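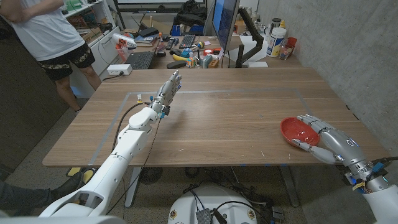

Search shows, people, reviews Go

The Deadpan Man Says It's All Improvised. I Have Questions
July, by Haruto Tamura

Iker Salcedo would like you to believe there is no script. For 15 episodes of Wuvness, his online panel show about a town council that hates its own town, he has sat at the end of the desk as Councilman Yatsenko and said things so stupid that the people next to him have to leave the set. All of it, he tells me, is made up on the spot.

"We have a topic and we have chairs," he says. "After that it's whatever falls out."

I've heard this line from a lot of comedians. It usually means there is a script and somebody was told to hide it. So I bring up episode four, where Yatsenko reads the parking rules of Tidudholm for almost six minutes, and every rule pays off a joke from the opening. That fell out?

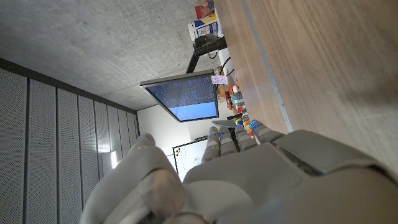

Haruto Tamura
Comedy Editor

He laughs, then stops. "OK, the parking rules were written down. I wrote them in the car. But I didn't know what order I'd read them in."

That's a smaller claim than the one we started with, and I say so. Salcedo doesn't seem bothered. He is polite in person, softer than the character, and he has a habit of agreeing with you in a way that changes nothing.

The show began as a live night in the back of a bar. The first run sold 311 tickets in total, a number he gives with some pride. Now Traltden, the streaming outfit that picked it up last year, calls it a "phenomenon" in its press notes. I asked for viewing figures and was sent a chart with no numbers on the side.

"I've seen the same chart," Salcedo says. "It goes up. I like that it goes up."

What he does have is a mailbag. He says 1393 people wrote in after the season finale, most of them angry that the mayor turned out to be a coat on a hook. "One guy sent me a drawing of the coat. Very detailed. I don't think he was a fan."
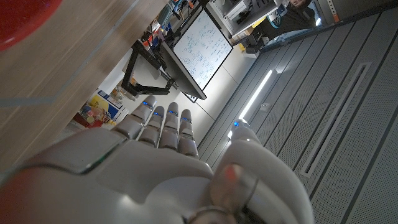
A white robotic hand, seen from behind the wrist.

I was one of the people who didn't like the coat. It felt like an ending picked because it would get clipped and passed around, and I tell him that too.

"It did get clipped and passed around," he says.

Was that the point?

"The point was we ran out of money for a mayor." He waits to see if I'll laugh. I do, a little, and I'm still not sure it's an answer.

Guests are the bigger worry. Season two will put a famous face on the panel every week, and shows like this tend to get worse when famous people come on to prove they can take a joke. They've agreed to the insults in advance. You can hear it.

"We don't show them anything first," Salcedo says. "Two of them walked off already. One came back for her jacket." 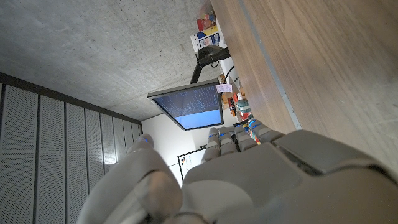
Deadpan is what he sells, and it is harder to judge than people think. A comic who shouts tells you when the joke is coming. Salcedo gives you less to go on than that gray robotic hand, which at least has little blue lights on its fingers to suggest something is switched on. When he does Yatsenko for me across the table, there's no sign at all. His face goes flat and he informs me that the library will be closing on Thursday for being smug. It's very funny. I also checked later, and he used the same line in episode nine.

I called to ask him about it.

"Did I?" he said. "Well, it was improvised then."

There's talk of a live tour in 500-seat rooms, which would settle some of this. Two shows back to back in the same town and we'd know how much falls out and how much was written in the car. He says I can come to both. I've asked for that in writing, and so far I have received a picture of a chair.

Season two of Wuvness is due on Traltden this fall.

Contact us | Copyright, all rights reserved | Back to top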